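Prelley bathroom vanity, gray - three stars, and I had to think about the third

Reviewed by Nneka Akande

I don't trust furniture that is sold mostly on its countertop. The Prelley listing goes on and on about the stone and gives the drawers one line, so I came to this one ready to be annoyed. It costs 1,138 dollars with the basin and without the faucet, and the next size up jumps to 1,989, which seems like a lot for a few more inches of counter.

Delivery was fine. The instructions were not. Two of the steps are printed in the wrong order, and if you follow them as written you will be taking the drain back out.
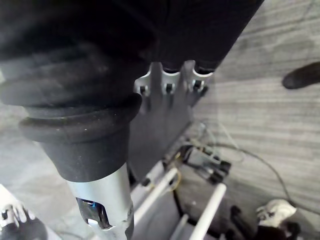 Setting it level took me most of an afternoon. Our floor has that gray streaky wood look and hides every dip, so check it with a real level before you start and don't go by eye like I did the first time.

Now the top. I'll admit it looks good. The veining is soft, white and beige on gray, and it doesn't shout. The front edge is thick, and I kept knocking my hip on it for a week. The sink is a plain rectangle with a flat bottom, and I have doubts about that shape - in our last place a flat basin held toothpaste spit until somebody wiped it. So far I rinse this one every night and resent it a little.
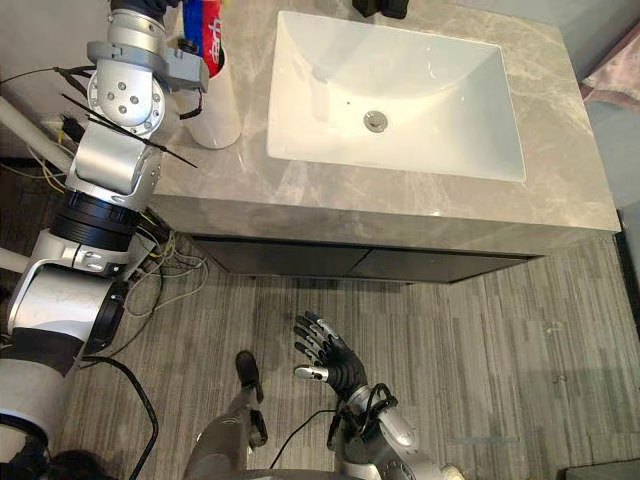
Gray marble top, white rectangular basin, dark gray drawer fronts.

The drawers are where I'd knock off a star even if the rest were perfect. They stick in damp weather, and the left one needed adjusting twice in January. My neighbor Telmo Barroso has an older Restorero with much uglier fronts, and his slide better than mine do.

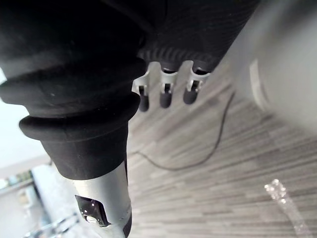

I do like the gap underneath. A mop goes in without a fight, and that counts for more in my house than stone does. There isn't much room on top for anything beyond a cup and some toothpaste, so plan on a shelf.

Would I buy it again? At 628, yes. At full price I'd go look at the Cevness first and open every drawer in the showroom.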